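Household Economics 4: The Unpaid Hour
Handout 3, revised 2020-03-15
Instructor: Salamatu Onuoha

What counts as work

Most of you came into this course thinking you knew what work was. Then I asked you to write it down, and 33 definitions came back, several of them a single word long. The most popular was "something you get paid for." It's a fine definition if you have never lived in a house.

Start with the old puzzle. A man pays a housekeeper. Her wages count toward the national income. He marries her, she goes on doing the same things in the same rooms, and the national income goes down. Economists have told this one for generations, usually with a chuckle, and then gone back to leaving her out of the sums.

Ways to put a price on it

Replacement cost. Ask what you would pay someone else to do the job. You can hire a generalist, who does everything passably, or a string of specialists, who charge accordingly. Pick the specialists and a parent of small children turns out richly paid on paper. Paper is where the money stays.

Opportunity cost. Ask what the person could have earned in the same hour. By this method a surgeon's clean floor is worth a great deal more than a bus driver's clean floor, although you could eat off either one. Keep that oddity in mind for the exam.

Output value. Ask what the finished thing would sell for: the meal, the mended coat, the child delivered to school. Easy with soup. Try it with remembering your mother-in-law's birthday.

The Dellton diaries

Csaba Kozma's diary study in Dellton asked 100 households to record their days in blocks of fifteen minutes. Read the appendix before the chapter; it's shorter and has better jokes in it. Two points matter for us.

First, people are poor witnesses to their own chores. In couples, each partner tended to claim more than the other was willing to grant. Add the two claims together and you often get more housework than the house could hold.

Second, chores overlap. If you stir a pot while helping with spelling and listening for the dryer, which one do you write down? Kozma allowed a main activity and a side activity. Minding children nearly always landed in the side column, so any table built on the main column alone makes children look as if they raise themselves. Some of you may feel that you did.

The machine question

Did appliances save time? Yes, per task. Whether they saved time per week is another matter. When laundry got easier, people owned more clothes and changed them more often. Standards rose to meet the equipment -- a shirt that was once good for several days became a disgrace by supper. Be ready to explain this with one appliance of your own choosing. Please, somebody choose something other than the washing machine.

Terms to know

Third-person test: could you pay someone to do it for you? Cooking passes. Sleeping doesn't, though many have looked into it.
Satellite account: a set of figures kept beside the main national accounts, like the children's table at Thanksgiving.
Double day: paid work, followed by the other kind.

For next time

Keep your own diary for 4 days, at least one of them a day off. Use the fifteen-minute sheet. "Stuff" is not an activity. We move on to care work and the Teuber readings in April.
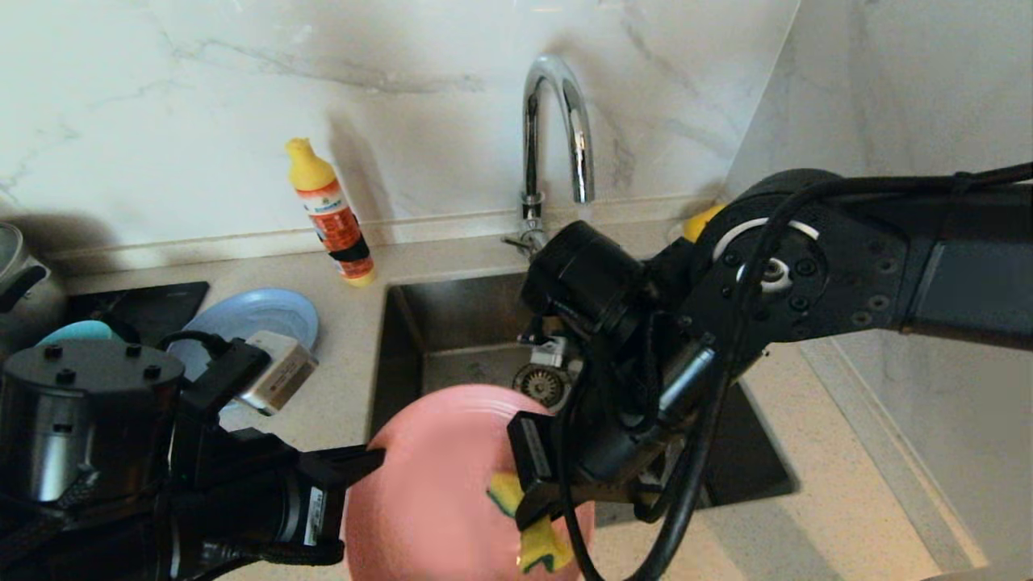 Fig. 1. A pink plate at the kitchen sink.

Contact: S. Onuoha, Pultach Hall | Copyright 2020 | Back to top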